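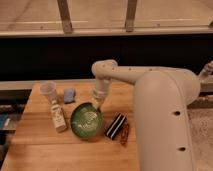 Caring for thick history books at home

My shelf holds mostly big histories, some of them heavier than a cooking pot. I learned these small habits slowly, and several from Liya Gudeta, who repaired books for 14 years.

Before you open a new one

Put the book on its spine on a table. Open a few pages from the front, then a few from the back, and press them gently near the fold. Continue until you come to the middle. A stiff binding may crack if you open it at the center first.

Shelving

Large books should stand straight, with others of similar height beside them. If a book is taller than 32 centimeters I lay it flat - never more than three in a pile. Leave a finger of space behind for air.
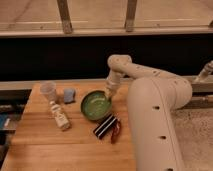 When you take a book out, push back its two neighbors and hold it by the sides. Pulling at the top of the spine tears the cloth.

Dust and smell

Close the book firmly and brush the top edge away from the spine with a soft, dry brush. I do this every October. For a musty smell, keep the book in a closed box with an open dish of baking soda for about 6 days. The powder must not touch the paper.

Footnotes

Use two paper bookmarks, one for the chapter and one for the notes. Metal clips leave rust.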